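How to Clear Out a Utility Drawer Without Buying Anything

Filed under: Small Storage

I have read a lot of drawer advice and I trust very little of it. Most of it wants you to buy a set of bamboo trays first and think later. The Plotosau catalog will sell you inserts in 652 combinations, and I would bet that plenty of them end up at the back of a closet by August. So what follows is a method for one cabinet with one drawer, the kind that sits by a back door or at the end of a counter and collects whatever was in your hand. It takes 3 passes and a damp cloth.

Before you start

Get a trash bag, a recycling bin and a cloth. Skip the labels. Skip the "maybe" box too, which in my house was a way of storing the same junk in cardboard.

Pull the drawer all the way out to its stop. People work with it half open, sort the front, and leave the back six inches exactly as they were. If it sticks, look at the runners before you blame the contents. A crumb or a bent staple will do it.

Pass 1: Packaging and empties

Take out anything that held food or drink. Cans, bottles, wrappers, the lid of something long gone. Don't weigh up each piece. An empty is an empty, and a crushed can has no second career as a pen holder, whatever the craft sites tell you. Check what your local recycling takes, and whether they want caps on or off, as the rules vary from town to town and the little arrows on the label won't settle it.

Deal with the top of the cabinet in the same pass. A flat surface at hand height fills up as fast as the drawer does, and if you leave it for later you'll slide the overflow straight into the space you just cleared.

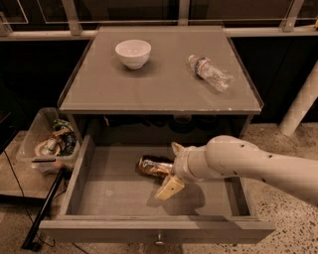 A soda can and a sponge in a drawer, a bowl and a water bottle on top: small jobs like this one are the ones that get put off, and I think that's because they look too easy to schedule. Two of the things go to recycling, the bowl goes back with the dishes, and the sponge has to be judged.

Xiong wrote in to disagree with the whole order of business: you should wipe the drawer first, before sorting, or you'll be putting things back on a dirty floor and telling yourself you'll get to it. I tried it that way. I ended up wiping around things, which I don't count as wiping, but if it gets you moving, go ahead.

Pass 2: Things that belong somewhere else

Dishes go to the kitchen. Tools go with the tools. Walk each item to its place instead of making a pile for later. The pile is where this usually dies.

Sponges are the awkward case. If one is stiff, torn or smells of anything, throw it out. If it's still good, let it dry fully and keep it in the open, by a sink. A closed drawer is a poor place for anything that gets damp, and I don't believe the "antibacterial" wording on the packet changes that.

Pass 3: The floor of the drawer

Now wipe. Warm water and a drop of dish soap are enough. I was sent a bottle of Flanix drawer spray and couldn't tell the difference, except that my drawer smelled like a rental car. Get into the corners where the sides meet the base, then do the back of the front panel and the knob. Tighten the knob while you're there. Leave the drawer open until it's dry.

Chips along the edge of the top are worth a look if the cabinet gets splashed. Some paints and fillers do a decent job on small ones. I'd leave scuffs alone. The Sturodwood touch-up pen promises an invisible repair, and mine left a shiny streak that I notice more than I ever noticed the scuff.

Putting things back

Decide on one use for the drawer and put back only what fits it. Batteries and flashlights, say, or dish towels. If you can't name a use, leave it empty for a week and see what you reach for. An empty drawer makes some people nervous. It will fill up whether you plan for it or not, so check it again in two weeks and take out the first can before it has company.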